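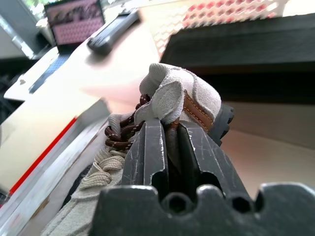 Feb, 4:10 pm. Suede cleaner batch 2, still fighting the ring problem. Water sits at the outer edge of the wet patch and drags the dye with it, dries last, leaves a tide line. Worse on pale stuff. Light gray suede like the sneaker is the worst case for this, shows every ring, so all testing goes on pale gray from now on. Dark brown swatches hid too much, wasted most of January on them.

Swatches are from the Melnyk offcuts. Nap direction marked on the back in pencil this time (forgot last round, sorry Vernon).

Mix A: old recipe, straight. Ring on every swatch.
Mix B: half the soap, more alcohol. Ring fainter but nap went stiff, had to brush hard and it still felt like cardboard.
Mix C: same as B, plus misting the whole swatch first so theres no edge to dry. Best so far. Slight darkening near the stitching, gone once dry.

Dry weight on the C jar 1,740 g, full was 2,227. Using way more than I thought. Sprayer is probably the culprit, the Fliltach nozzle spits. Try the finer one from the Mildale box.

Emília Halás wants to know if C lifts salt stains. Don't know. Need to make some, road salt in warm water, dab on, leave 3 days.

Brass brush is out, pulls fibers. Crepe only. Do not use the crepe block on damp suede, it smeers.

Vernon Landry has the Ploltine samples, ask for them back before mixing D. Also low on paper towels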